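Work and Automation, Unit 5: Picking cells and the people beside them
Handout prepared by Shona Baxter

5.1 The case
Grivwood runs a returns warehouse at Ellotdale. Before the change, mixed returns were sorted by hand at long benches. A picker took an item from a tote, read the label, judged its condition and placed it on a belt. The target was 331 items per shift. The company then put in robot cells for the first step only, lifting single items out of a mixed bin. Judging condition stayed with staff.

5.2 Changes in task content
Angelica Evangelista's interviews with the bench staff separate three kinds of work after the change: feeding the cell, clearing faults, and inspection. Lifting fell sharply. Standing time did not. Staff on fault clearing described long waits broken by short bursts of work, and rated this as more tiring than steady picking.

5.3 Changes in control
Under the old system a picker could set the order of work within a tote. In the cell the order is set by the software, and the inspector receives items at the pace of the arm. Chow (course reader, chapter 5) calls this a transfer of pacing. Compare the Mackay case from Unit 3, where staff kept a stop control. 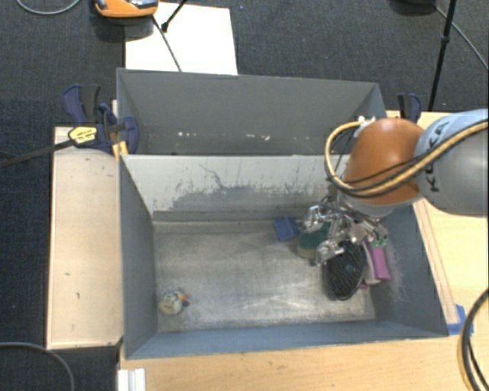 Fault clearing depends on knowledge that is rarely written down. An experienced picker can say which items in a load will give trouble and will move them before the cycle starts. Take the bin under the KUKA arm: the gripper is over a group of objects near one side, while a small figurine lies in the lower left corner, close to where two walls meet. Corners restrict the approach of the fingers, and a mixed group raises the chance of a double pick. Neither point appears in the job description that Grivwood issued, and neither is reflected in the pay grade.

5.4 For the seminar
Read Evangelista, sections 2 and 3. Draft a one-page job description for the fault clearing role, including skills, rest breaks and authority to stop the cell. Bring two printed copies.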